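Section 4. Setting Up the Kubo Craft Table

Before you begin

The Kubo Craft Table was designed by Dorness for people who own many small things and one flat surface. It has a black top, part number 698, which hides ink stains and also hides black scissors. Put your black scissors somewhere else before you start.

You will need a damp cloth, a dry cloth, and whatever you normally keep on the table. Allow yourself an evening. The box says less, but the box was written by the same people who drew the hinge diagram in Section 2.

Clearing the surface

1. Take everything off. A pile pushed to one end is still on the table.

2. Wipe the top with the damp cloth, then the dry one. Do not use furniture polish. It makes a lovely shine and your paper will slide off onto the floor.

3. Check that the table sits level. If a pencil rolls away from you, turn the front feet until it stops. If it rolls toward you, turn them the other way.

Note: The feet are threaded in the opposite direction from most feet. We have received letters.

Setting the back row

4. Stand your larger items along the far side. Tall things go here so you don't knock them over reaching for short things.

5. Put the pitcher at the left end with its spout toward you. If you paint left-handed, swap the ends.

6. Place boxes and cups next, with a hand's width between them. Long-handled tools go in a cup and are allowed to lean.

7. Finish the row with a tray laid flat. Small parts live in the tray. They will leave it eventually, but they should have somewhere to come home to.

Caution: Fill the pitcher no more than halfway. The table top resists water. Your project may feel differently.

Placing the work board

8. Lay the white board in the middle, toward the near side, with its long edges clear of the back row. White shows you where your work is and, on this table, where the table isn't.

9. Keep loose blocks and markers to the sides until they are wanted. One or two on the board at a time is plenty.

10. Set any long strip or bar straight across the upper part of the board, so the lower part stays free for small pieces.
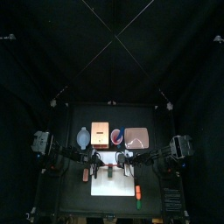
Nikola Ristić wrote to ask whether the board has to be white, as he had cut a very nice gray one and was not about to throw it away. It doesn't. Gray works well for pale pieces and badly for pencil lines.

Putting it away

11. Empty the board first, then the tray, then the cup. Pour out the pitcher last, in a sink.

12. Store the board flat. A board left leaning through September will have a curve in it by spring, and replacement boards (part number 515) are sold only in packs of 2.

For fitting the Cavurow side shelf, go to Section 5.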